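pencombe-openday

Simulated episodes shown on the big screen at the Pencombe open day in May, packed up afterwards for anyone who asked for a copy. Plenty of people asked. We shall see how many download it.

Contents
395 episodes, 26 of them driven live by visitors. The rest are ours and look more confident than they should. All were made in Gurkside, our simulator, with one arm, one table and a parallel gripper.
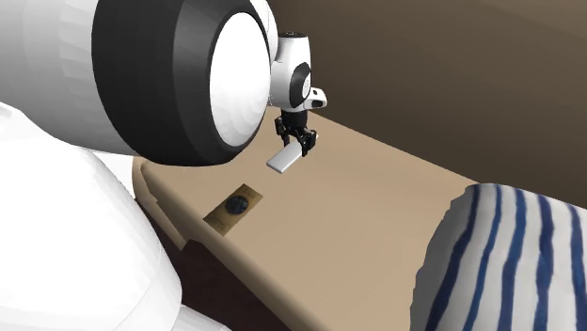

Visitor episodes sit in their own folder, visitors/, and have not been trimmed. Long pauses are usually someone asking which button lets go. Please don't train on these and then write to us about hesitation.

Known problems
Episode 48 has no joint readings. Contact forces are optimistic throughout. The clock restarts after the lunch break, so sort by episode number and ignore the time column.

Running the viewer
Start gurkside-view and point it at the episodes folder. It listens on port 3819. The Fandetti plugin is optional and slow.

Licence
See LICENCE.txt, which is shorter than this.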